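# Moving house: how do I pack a kitchen without it taking a week?
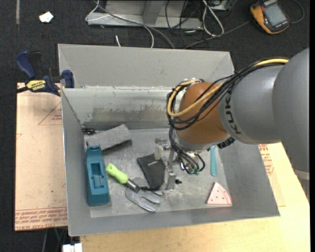

We complete at the end of March and move from Sarklow to a flat with a much smaller kitchen. The removal firm (Entwistle) quoted £491 for the van and two men, but packing is extra and I'd like to do it myself. I've got 4 evenings. Where do I start, and do plates go flat or on edge?

Pauline Nuttall

---

**tinshed**

On edge, always. Wrap each one in plain paper, put a thick layer of crumpled paper at the bottom of the box and stand them up like records. Small boxes only. A big box full of plates can't be lifted safely and the bottom will go.

Order I'd do it in:

- first evening: baking things, vases, the good glasses
- second: food cupboards — eat or give away what you can
- third: most of the pans and plates
- last: kettle, mugs, one pan, and whatever you need for breakfast

Write the room on the side of the box as well as the top. You can't read the top once they're stacked.

---

**Marrow_62**

just pay for the packing, it was worth it for us

---

**g.holt**

Agree with tinshed about small boxes. Check the insurance before you decide, though. Our firm wouldn't cover breakages in boxes we had packed ourselves, and we lost 3 Flondetti bowls. Ask Entwistle for their terms in writing.

Measure the new cupboards too, if the agent will let you in. We moved a whole set of pans that didn't fit anywhere and they went to the charity shop in May.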